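Mikrofaser nach 17 Wäschen: Saugleistung weg, Schlieren auf Glas

Forum > Haushalt und Technik > Reinigung, Textilien, Chemie
19 Beiträge, Auszug Seite 1

tseng_ch
Ich habe hier einen Satz Mikrofasertücher, 80 % Polyester, 20 % Polyamid, 300 g/m², Schlingenware. Gekauft im Februar, seitdem 17 Wäschen bei 60 °C mit Colorwaschmittel flüssig, Trocknung auf der Leine. Anfangs nahm das Tuch einen Wassertropfen sofort auf. Inzwischen steht der Tropfen mehrere Sekunden auf dem Gewebe, und auf Spiegeln bleiben feine parallele Schlieren zurück.
Weichspüler wurde nie verwendet. Wasserhärte laut Versorger 16 °dH. Woran liegt es, und lässt sich das rückgängig machen?

Plillmont
Kalk. Bei 16 °dH bist du im harten Bereich, und Colorwaschmittel flüssig enthält in der Regel keinen nennenswerten Enthärter. Zeolithe oder Schichtsilikate findest du nur im Pulver. Die Härtebildner lagern sich mit Tensidresten als Kalkseife in den Faserspalten ab. Die Kapillarwirkung beruht auf genau diesen Spalten, also ist sie dann weg.
Abhilfe: Zitronensäure, 15 g pro Liter, kalt, zwei Stunden einlegen, danach zweimal spülen. Kalt deshalb, weil sonst Calciumcitrat ausfällt.

hs_shih
Kalkseife ja, Diagnose »Kalk« allein nein. Reiner Kalk auf Polyester macht die Faser rau, aber nicht hydrophob. Ein Tropfen, der stehen bleibt, spricht für einen Fettfilm oder für Silikon. Frage an den TE: Werden die Tücher zusammen mit anderer Wäsche gewaschen? Und was kommt sonst noch auf den Spiegel?

tseng_ch
Gewaschen wird mit Geschirrtüchern und Putzlappen aus Baumwolle. Auf den Spiegel kommt Leitungswasser, manchmal ein Spritzer Glasreiniger (Skivow, der blaue). Der Spiegel ist rund, glänzend weißer Rahmen. Eins der Tücher, königsblau:

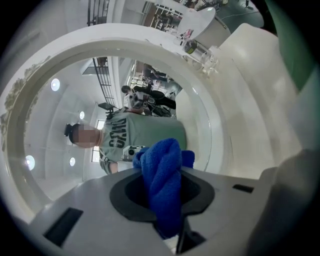
Lesezeit: 4 Min.

Der Rahmen selbst macht keine Probleme, die Schlieren sitzen nur auf dem Glas und nur nach dem Trocknen. Unter schrägem Licht sieht man sie deutlich, frontal fast gar nicht.

hs_shih
Baumwolle in derselben Trommel ist der erste Fehler. Die Fusseln setzen sich in die Schlingen und kommen ohne mechanische Behandlung nicht mehr heraus. Geschirrtücher bringen außerdem Küchenfett mit, und Polyester ist oleophil, nimmt also Fett aus der Flotte bereitwillig auf. Bei 60 °C wird das nur teilweise emulgiert, wenn das Waschmittel zu knapp dosiert ist.
Reihenfolge nach meiner Erfahrung:
1. Vorwäsche ohne Mittel, 40 °C, nur Mikrofaser.
2. Hauptwäsche 60 °C mit Vollwaschmittelpulver ohne Bleiche, Dosierung nach Wasserhärte.
3. Erst danach Zitronensäure.
Säure auf Kalkseife setzt freie Fettsäure frei. Wer mit der Säure anfängt, muss die Fettsäure hinterher alkalisch wieder herausholen, sonst verteilt man sie nur.

Plillmont
Punkt 3 zuletzt halte ich für verkehrt. Solange das Calcium im Belag sitzt, kommt die Lauge nicht an das Fett heran. Säure zuerst, spülen, dann alkalisch waschen. In der Wäscherei, in der ich gearbeitet habe, wurde das so gemacht.

hs_shih
In der Wäscherei wird am Ende abgesäuert, um Restalkali zu neutralisieren. Vorab säuert man dort bei Eisenflecken. Mit Enthärter in der Hauptwäsche ist das Calcium gebunden, dafür brauche ich die Säure vorher nicht.

Plillmont
Das Phosphonat oder Citrat im Pulver hält Calcium aus dem zulaufenden Wasser in Lösung. Einen 17 Wäschen alten Belag löst es nicht in einem Durchgang.

lai_sy
Ihr könnt das beide nicht aus der Ferne entscheiden. Test: zwei Tücher, eines nach Variante A, eines nach Variante B, danach Steighöhe messen. Streifen 2 cm breit, senkrecht in gefärbtes Wasser, nach zehn Minuten ablesen. Das geht mit Lebensmittelfarbe und Lineal. Ein neues Tuch aus derselben Packung als Referenz, falls noch eines da ist.

Clodagh B.
Zur Frage der Schlieren würde ich noch den Glasreiniger anschauen. Manche Produkte enthalten Zusätze mit Abperleffekt, das bleibt als Film auf dem Glas und wird vom Tuch nur verschoben. Parallele Schlieren in Wischrichtung passen dazu. Spiegel einmal mit Isopropanol abwischen, trocknen lassen, dann mit destilliertem Wasser und einem neuen Tuch. Bleibt es streifenfrei, liegt es am Tuch oder am Leitungswasser. Kommen die Streifen wieder, sitzt noch etwas auf dem Glas.
Außerdem: Schlingenware ist für Glas ohnehin die zweite Wahl. Glatt gewebte Tücher oder Waffelstruktur hinterlassen weniger. Ich nehme die von Dotden, andere werden genauso gehen.

shek
Widerspruch bei der Schlingenware. Die Struktur spielt beim Nachtrocknen eine Rolle, beim Vorwischen nicht. Mit zwei Tüchern (nebelfeucht vor, trocken nach) komme ich mit 300 g/m² gut zurecht. Das zweite muss wirklich trocken sein.

Wan
Kann man die Tücher nicht einfach auskochen? Mache ich mit Baumwolle auch.

lai_sy
Nein. Polyamid verträgt auf Dauer keine 95 °C, die Spaltkanten verformen sich und das Tuch wird hart. Maximum ist das, was auf dem Etikett steht, meist 60 °C. Trockner höchstens auf Schonstufe.

tseng_ch
Danke soweit. Ein unbenutztes Tuch aus der Packung ist noch vorhanden, ich mache den Steighöhentest. Pulver muss ich erst besorgen. Welche Schleuderdrehzahl? Ich bin bisher auf 1.000 U/min.

hs_shih
1.000 ist in Ordnung. Wichtiger ist ein zusätzlicher Spülgang. Und die Trommel nur halb voll.

Plillmont
Bitte auch die Variante mit Säure zuerst messen und beide Werte hier einstellen.

Seite 1 von 2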